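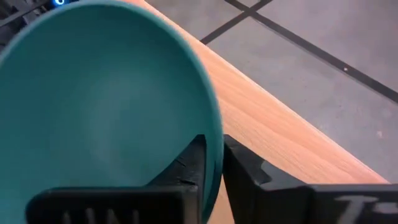 *Gripper holding a teal bowl by the rim.*

## About Lurnance

Lurnance helps small kitchens and canteens to plan the purchase of their first robot arm. Ximeng Jiang and Imani Abernathy have started the company in Lyons.

We do not sell robots. We visit you, write the list of tasks, and prepare a budget with the arm, the gripper, spare fingers, training and yearly service. The planning visit costs $300. A full budget report is $1,667.

Please write to Imani before August if you need the numbers for next year.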